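4. Puesta en servicio del control de aforo en locales de hostelería

Este apartado explica cómo configurar el terminal Clisadel en bares, restaurantes y cafeterías sujetos a un límite temporal de ocupación. Antes de empezar, tenga a mano la licencia del local y la última resolución de aforo recibida.
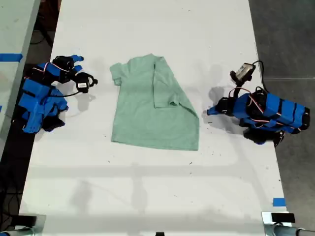
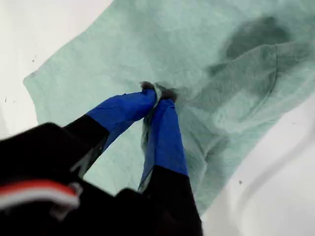
¿Qué cifra se introduce cuando la licencia y la resolución temporal no coinciden?

Se introduce la más baja de las dos. La cifra de la licencia se conserva en el campo «Aforo base» y vuelve a aplicarse al caducar la restricción.

4.1 Alta del local

1. Encienda el terminal y espere a que el indicador quede fijo en verde.
2. Abra Ajustes > Local > Alta.
3. Escriba el número de expediente sin puntos ni espacios.
4. Introduzca el aforo base que figura en la licencia.
5. Seleccione el tipo de espacio: interior, terraza o mixto.
6. Pulse Guardar. El terminal se reinicia.

Nota: en los locales mixtos hay que dar de alta cada espacio por separado. El terminal no reparte el aforo entre interior y terraza.

4.2 Aplicación de un límite temporal

1. Abra Aforo > Límite temporal > Nuevo.
2. Indique el número máximo de personas. El modelo Ashby admite hasta 600 por espacio; el modelo Pruscombe, 200.
3. Fije la hora de inicio y la hora de fin. Si la resolución no indica fin, marque «Sin vencimiento».
4. Active el aviso previo. De fábrica salta cuando quedan 20 plazas libres; en locales pequeños conviene reducirlo.
5. Confirme con el código de responsable.

Precaución: un límite marcado «Sin vencimiento» no se retira solo. Compruebe su vigencia cada viernes, antes de abrir.

Precaución: el personal que trabaja en sala computa o no según la normativa de cada municipio. Ajuste la casilla «Incluir plantilla» antes de confirmar; después queda bloqueada hasta el cierre de la jornada.

4.3 Registro de entradas y salidas

El registro puede hacerse con los botones + y − del terminal o con el sensor de puerta Flillo. No utilice ambos métodos en el mismo acceso, pues cada entrada se contaría dos veces.

1. Ponga el contador a cero con el local vacío.
2. Compruebe el sentido de paso: una entrada debe sumar y una salida debe restar.
3. Si el sentido está invertido, abra Sensor > Orientación y cambie el valor.

La memoria guarda 2.842 movimientos. Al llenarse, se sobrescriben los más antiguos. Exporte el registro al cierre si la autoridad puede solicitarlo en una inspección.

4.4 Cierre temporal ordenado

1. Abra Aforo > Cierre.
2. Introduzca la referencia de la orden.
3. Exporte el registro de la jornada.
4. Deje el terminal conectado a la red eléctrica. La reapertura exige repetir el apartado 4.2, sin necesidad de nueva alta.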